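Soltirow Books: your questions

I get the same handful of emails most weeks, so I've put my answers in one place. I sell old children's books and illustrated oddments from a back room in Drindard, on my own, and I do all the listing, wrapping and queueing at the post office myself.

Do you have a shop I can visit?

Sort of! The room is open by appointment. Drop me a line with a day that suits and I'll put the kettle on. Parking is dreadful, so come by bus if you can.

How do you decide on condition?

I'm fussy. "Very good" from me means clean pages, a tight binding and perhaps a bit of rubbing at the corners. "Good" means somebody's child enjoyed it. If there's crayon, I say so, and I say which pages. Anything with a plate missing is sold as a poor copy, however pretty the rest of it is.

Is it really a first edition?

If I've called it one, yes, as far as I can tell from the title page, the adverts at the back and whatever reference books I can lay my hands on. Picture books are a pain for this (so many publishers never bothered to put a date in), and where I'm guessing I write "undated" and give my best idea of the decade. If you know better, do tell me, I love being put right about that sort of thing.

How many books have you got?

There were 1,191 on the list when I last updated it, plus two tea chests from the Tsao collection that I'm still working through. Those are mostly alphabet books and paper theatres, and I hope to have them priced by May.

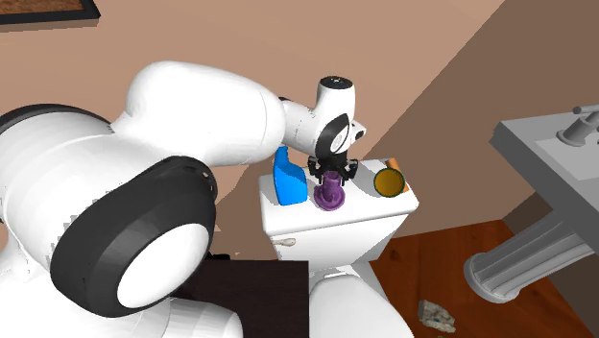
A robot arm at the toilet, computer-rendered.

Can you hold a book for me?

Happily, for two weeks. After that it goes back on the list, unless you've written to say you're still thinking. I don't take deposits.

How do you post things?

Tissue, then card, then a stout box. Oblong books get a box cut to size, as the long edge takes all the knocks. I send everything tracked, and overseas parcels go with Hirard, who are a bit slow but haven't squashed anything of mine yet (touch wood).

What if I don't like it?

Send it back within two weeks and I'll refund the book. Just let me know first so I can look out for the parcel.

Will you buy my old books?

Quite possibly. Email a few photos of the covers and title pages and I'll give you a straight answer. I don't buy annuals any more, I've no shelf left for them.

Page last updated 2019-12-14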